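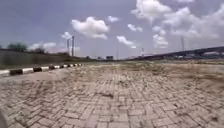

Bartosz Piątek reckons the robot is the cheapest thing you'll buy in a robot project, and that it's the batteries, the spare wheels and the van that do for you. He told us so in our first month and we've been quoting him to customers ever since, so he may as well have it at the top of the page!

Hello, then. We're Hermont, and we help councils, site owners and contractors work out what to buy when they want a small ground robot to check their roads and paving. I started the firm after years of sitting on the other side of the table, signing for equipment that looked lovely in the brochure and then lived in a cupboard. There are 16 of us now, which still surprises me when I book a table for lunch.

We don't make robots and we don't take commission from anyone who does. You pay us a fee, we write you a plan and a budget, and you go shopping with it. Some people ask us to stay on and help with the trials (I always hope they will, it's the fun bit), and some take the spreadsheet and wave us off at the gate.

The spreadsheet has a name, by the way. It's called Voteck, and it began as a list I kept for myself of everything I'd forgotten to budget for. It has 1,093 lines in it today. You won't need most of them - a typical plan uses nearly 200 - but charger adaptors are in there, and insurance, and the second set of tyres, and the days your own staff will spend learning the thing.

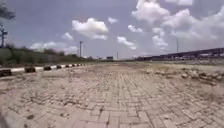
Wheels are where I get carried away, so bear with me. People tend to choose the sensors first and leave whatever money remains for the chassis, and I'd love to turn that round. Ask the supplier what size of gap the machine can cross and what it costs when a wheel gets damaged. On block paving with a long crack up the middle, missing bricks and rubble along one edge, you want ground clearance and decent suspension well before you want a cleverer camera. We put a separate line in the budget for it, and we ask for a trial on your worst stretch before any order goes in.

Our two regular plans are named after the first jobs we did them for. Katayama is for a single machine and a single site, and we can usually turn it round within the month. Lorkomov is the bigger one, for fleets, with leasing compared against buying and a repair fund worked out year by year. If your whole budget is under 1,000 pounds I'll tell you on the phone to hire for now, and I won't charge you for the call.

We're in from eight in the morning and the kettle is on well before that. Ring us, or send over whatever quotes you've already had - scribbled notes are fine, and we'll start from there.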